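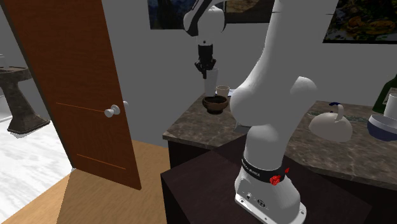

Ticket 403: Cup pick fails at the counter in kitchen sim

Project: Cloutier
Component: Dutiline task runner
Site: Bavville
Opened: 4/27/22
Priority: Medium
Status: Closed, with one follow-up

Problem as reported

The counter-clearing task stops on the tall white cup. The arm gets over the cup with the fingers pointing down, starts to descend, and then the runner aborts with "target lost." The dark brown bowl sits just in front of the cup. The small beige cup is to the right of it, close to the arm from this camera.

Expected: cup is picked, lifted clear of the bowl, and set down on the dark brown table.
Got: abort during descent. The arm goes home and the task is marked failed.

This is the same room we use for the Delcombe demo, so it needs to work there before anyone shows it.

Environment

Simulation only. Single arm, parallel gripper, fixed base on the table. Default kitchen layout with the marble counter. Door left open, as in the stock layout. No changes to lighting or textures.

Log

Entry 1. Ran the task 13 times from the same start. It failed every time, always on the tall cup. The abort comes at the same height, so this is not random noise in the planner.

Entry 2. Took the bowl out of the layout and ran again. Same abort. The bowl is not the cause, although I had assumed it was. Put it back.

Entry 3. Took out the beige cup. The pick works. Put the beige cup back and it fails again. Repeated this to be sure.

Entry 4. Looked at the tracker output. When the arm comes down, it covers part of the counter from the camera's side. The tracker drops the tall cup for a moment and then picks up a cup again, but it is the beige one. The runner compares the new position with the planned one, finds they don't match, and aborts. The abort is correct behavior. The label swap is the bug.

Entry 5. Tried a longer hold time in the tracker, so it keeps the last good position while its view is blocked. Cleared the failure on most runs but not all. With 3 seconds of hold it still swapped on 2 runs.

Entry 6. Added a height check. The beige cup is the shorter one, so the tracker now refuses to hand the label over if the height is wrong. Kept the longer hold as well. Ran the full set again with no aborts on the tall cup.

Entry 7. Ran the rest of the counter with the fix in. The beige cup picks fine. The kettle was skipped, as planned — there is no grasp defined for a curved handle yet. The bowl with the dark blue rim, over on the right, was reached but not lifted. The planner wants to pinch the rim, and the bowl is tilted, so the approach angle comes out wrong. That is a separate problem.

Cause

Tracker moved the label from one cup to the other while the arm blocked the camera's view.

Fix

Height check on label handoff, plus the 3 second hold. Both are in the Dutiline config for this room. Other rooms still have the old values.

To apply it elsewhere:

1. Stop the runner.
2. Copy the tracker section from the Cloutier kitchen config.
3. Reload the room and let the objects settle before starting the task.
4. Run the cup pick alone first, then the full counter.

Question from the demo side

We were asked whether this means the system can clear a kitchen counter. No. It can pick up two cups in one known layout, in simulation. It can't do the kettle, it can't do a tilted bowl, and we haven't tried the glass bottle at the far right. It also doesn't know if a cup has anything in it. A person would clear this counter and not think about which cup was which. Please don't write "clears the kitchen" on the Delcombe slide. "Picks cups from a counter" is fine.

The height check won't help with two cups of the same size either. A proper fix would be a second view from the other side of the arm, or a camera at the wrist. I asked for this in March and it is still on the list.

Follow-up

New ticket to be opened for the tilted bowl. Kettle grasp stays in the backlog.

Closing this one. Reopen if the swap shows up again, and attach the tracker output — the runner log by itself only says "target lost."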